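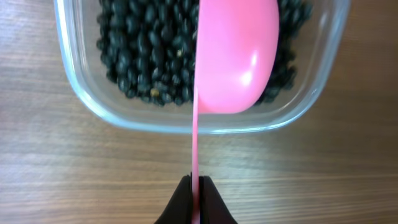
Wrist view, scoop held by the handle, bean container on the bench.

Board index > Manipulation > Procedures and good practice
Thread: Reset criteria for granular scooping tasks

tarn_k
Posted 1/23/19
We are revising our written procedure for the scooping task before the next batch of 200 runs. Current draft:

4.1 Gripper holds the scoop by the handle. Bowl over the container at start.
4.2 Container sits flat on the table. Rim and near corners visible in the wrist view.
4.3 Beans may be heaped. No leveling between runs.
4.4 Foreign or off-color pieces are removed before the run.

I want comments on 4.3 and 4.4. The view at the top is the sort of start state under discussion. The beans are in an uneven mound that stops short of the front rim, and there is a tan bean in with the black ones.

mudlark17
4.4 is too strict. One tan bean does not change the contact behavior. If you stop to pick out every odd bean you add handling time and disturb the pile, and then your start states are less natural than before.

K. Chauhan
Disagree with mudlark17. The point of 4.4 is scoring. If anyone later segments beans by color to estimate how much was moved, a tan bean is a miss. There is also a smaller light speck further up the heap in that view. Is it a bean or a chip of something? I can't tell, and a checker can't either. Either remove it or log it.

mudlark17
Then log it. Logging is cheap. "Removed" is a rule people will skip by run 7.

fekeo_ops
We had the same argument over the Fekeo procedure. We ended up with a field called "contaminants", values none / present / unknown. In 269 runs the operators filled it in without complaint. I would not go back to sorting.

On 4.3, leave it. A leveled pile teaches you very little about scooping from a real one. What I would add is a limit on how close the pile may come to the rim, otherwise you get spills onto the table and arguments over whether a spill counts as a failure.

tarn_k
There is a clear strip of container floor in front of the pile in that view. Would you accept "visible gap at the front rim" as the wording, with no distance given?

fekeo_ops
Yes. A distance means somebody has to measure it.

K. Chauhan
I would want the distance. "Visible" depends on the camera mount, and the container is transparent, so the floor of it shows wood grain. Two people will read the edge differently. Put 17 mm in and mark it on the container wall.

rotorhead_b
Not in favor of marks on the container. They show up in the view and the policy can key on them. The Mistska lab had to throw out a batch in March over tape on a bowl.

One thing missing from the draft is the grip. 4.1 says "by the handle" and stops there. The handle is thin and flat, so a change in grip point changes the leverage at the bowl. State where the fingers close and check it at every reset.

tarn_k
Agreed on the grip. Revised text:

4.1 Gripper closes on the handle at the position given in the task sheet. Operator checks at each reset.
4.3 Beans may be heaped. Visible gap at the front rim. No marks on the container.
4.4 Off-color or foreign pieces are logged as none / present / unknown.

K. Chauhan
I can live with 4.4. I still object to 4.3 and would like that noted in the change log.

tarn_k
Noted. 4.3 stays open until the Sandhu people have replied.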